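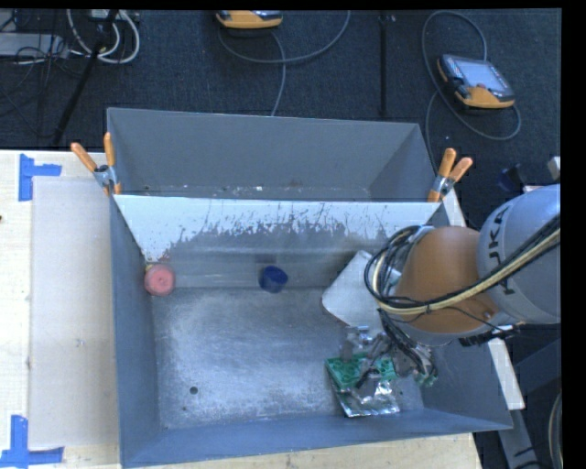 Kirsten Holst wrote on Apr 13, 2019:

> I have been reading the posts about soaking seed potatoes and cutting them
> and I would like to hear from people who don't cut at all. We have heavy
> ground at the Hosadham plots and last year I lost most of a row to rot. All
> of it was cut seed, planted two days after cutting. The whole ones in the
> next row came up fine. Is it worth paying for enough seed to plant
> everything whole? And does anyone still bother with chitting?

Kirsten,

I garden on clay too, on the low side of Garnmont, and I stopped cutting seed potatoes a few years ago except when they are much bigger than an egg. Cut pieces do fine in sandy soil. In cold clay they sit there with an open side and go soft before the sprouts get anywhere. If you have to cut, two days is short. I would give them a week in a dry place with some air, until the cut side feels like leather.

Cost is the real question. Whole small seed goes further than people think if you ask for it by size. Last spring I bought one 40 pound bag and planted all of it whole except for a few large ones, which I cut once, lengthwise, so both halves had eyes from the top end. I gave those the driest end of the bed and they came up a little behind the rest.

As for chitting, I do it for the earlies and skip it for the main crop. The earlies go in egg cartons in the back bedroom, which is cool and gets north light. I want short, dark sprouts. If they are long and white they snap off when you plant and you have gained nothing. For the main crop I couldn't see any difference at harvest, and I don't have the windowsills.

The thing that helped most with rot was waiting. I used to plant by the calendar. Now I push a soil thermometer in 4 inches deep in the morning and hold off until it reads above 45 for several days running. Two years ago that put me almost three weeks behind the people on the hill and I was digging new potatoes only a few days after them.

I also ridge the bed in October and leave it rough over the winter. It drains better and I can plant into the side of the ridge without walking on wet ground. If your plot floods at the bottom end, I would put beans there and move the potatoes up.

On the question from earlier in the thread about scab: I don't lime anywhere near the potatoes, and I keep them watered from when the flower buds show. I still get some. It peels off.

One more thing, for whoever asked about storing seed from one year to the next. I did it twice. The first year was all right and the second year the plants were stunted and the leaves rolled up, which I took to be virus. I buy certified seed now and eat the rest.

If you do try whole against cut again this year, please post what you get. I'd like to know how it goes in ground that isn't mine.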